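Chapter 6
Before You Buy: Budgeting for a Two-Handed Robot

In this chapter
Writing the job down before you shop
The price on the quote and the price in your books
Hands, wrists and cables as running costs
Planning the table and the things on it
A first-year worksheet

My first robot budget was one line long. I was working for a small company called Larstead, and my manager asked me on a Sunday evening (by text message, no less) what we would need to spend on "the robot thing." I wrote back with the vendor's list price. I was pretty proud of how fast I answered! By July I had gone back to ask for more money twice, and the second time I brought a spreadsheet, which is more or less where this chapter started.

So we're going to talk about money before we talk about motors. If you came straight from Chapter 5 you already know what the joints do and how the controller talks to them. Set that aside for now. What I want from you in the next few pages is a plain list of everything you'd have to pay for between the day you decide to buy and the end of the first year.

6.1 Start with the job

Write the job as a sentence with a verb, an object and a place. "Put the empty carton in the bin on the table" is a job. "Tidying" is a wish, and you can't get a quote for a wish. I make my students do this on paper, and most of them cross out the first try, because the first try nearly always hides three or four jobs inside it. Does the bin have a lid? Who opens it? Does the carton start upright or on its side? Each answer can change what you have to buy.

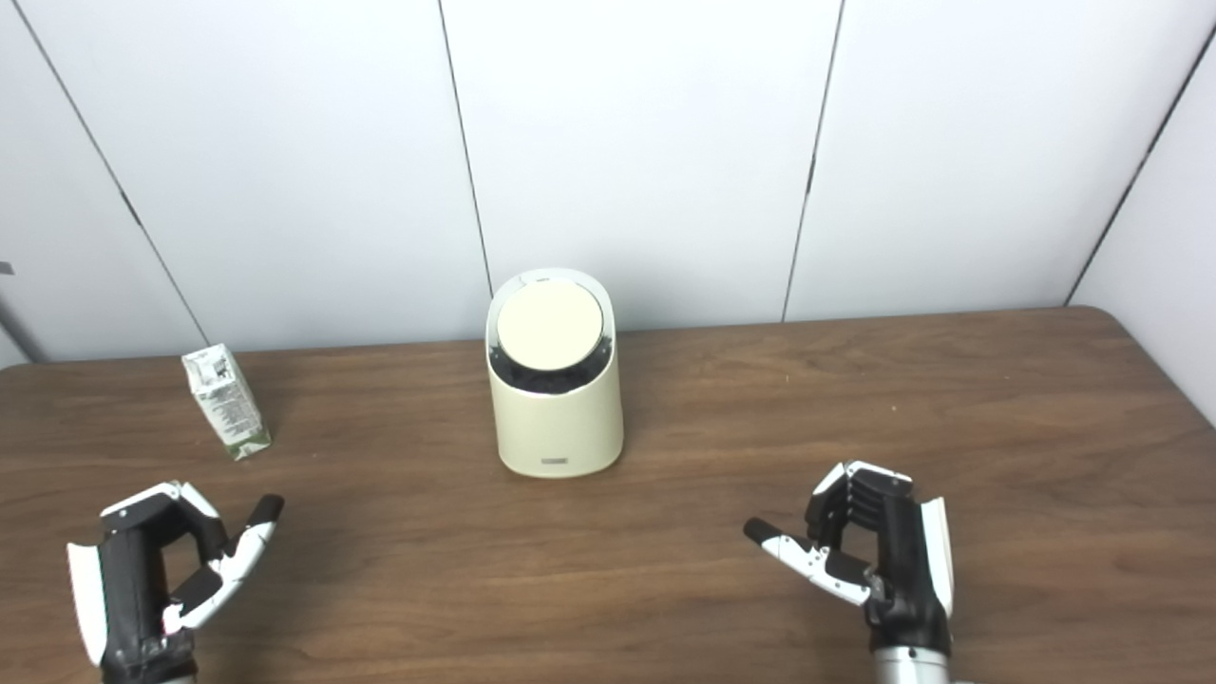 A job sentence also tells you how many hands to pay for. Plenty of work can be done with one arm and a simple two-jaw gripper, and if yours can, buy that and spend the difference on spares. Disposal jobs are where I slow down. Take a small white and green carton tipped over to the left of a cream-colored container, with a hand on each side of the table: the left one is the obvious choice for the carton, and then you have to decide whether the right one earns its keep. If something has to be held steady or opened while the other hand is busy, it might. If the lid can be left up all day, maybe it doesn't. Price it both ways before anybody falls in love with the bigger machine - I have watched that happen, and there's no talking people down afterward.

6.2 The quote and the rest of it

A quote is a list of what the seller wants to sell you. I don't mean that in a nasty way. The Nurstead worksheet, which we'll use for the rest of the book, was put together by my co-teacher Kiều Phí after she had read 145 quotes from student projects and small shops, and her main finding was about what they left out. Shipping was usually there. Training was sometimes there. The table almost never was.

Her worksheet splits the first year into 7 headings:

Robot and controller
Hands or grippers
Spares
Cables, connectors and mounts
Work surface and enclosure
Test objects and consumables
People's time

Fill in every heading, even if what you write is a zero. A zero tells the reader you thought about it. A blank tells them nothing, and six months later it won't tell you anything either.

People's time is the heading students fight me on. "But we're already paid!" Sure you are, and while you're setting up the robot you aren't doing the other thing you're paid for. Put the hours in.

6.3 Hands are a running cost

I'd like you to think of a robot hand the way you think of tires. You buy a set with the vehicle and you will buy another set, and the only open question is when. Ask the seller what parts of the hand can be replaced separately, who is allowed to do it, and how long the parts take to arrive. In the Ilitz case study at the end of this chapter the team ordered no spares at all, and their hand went back to the maker for three weeks while everyone stared at a very expensive arm.

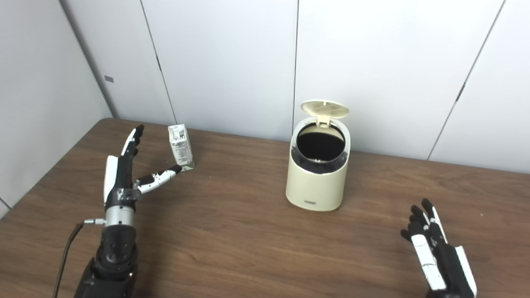
Cables get their own heading because they get forgotten, and a missing one will stop your project just as surely as a missing motor. Walk down the arm with a pencil and list whatever you find. At the silver wrist of the left hand there's a small connector sticking out to the side, with a thin black cable running from it down along the forearm, so that's two entries on the worksheet right there. Ask if the cable is a standard part or a custom one. Ask for its length. Then ask what two more would cost, and write the answer down while you've still got the seller on the phone.

6.4 The table counts too

You'll need a surface at a height the arms can reach, and something sensible behind and beside it. Plain walls are worth having, and so is even light from above. Test objects are cheap until you multiply. Cartons get crushed, liners get used up, and at Ông, the second case study, the team went through more than 6 bins before they settled on one the hand could work with.

Before you go on to 6.5, write your own job sentence at the top of a blank worksheet and fill in the headings in pencil. Guess where you have to, and put a question mark next to each guess. We'll be replacing those question marks with real prices in the next section.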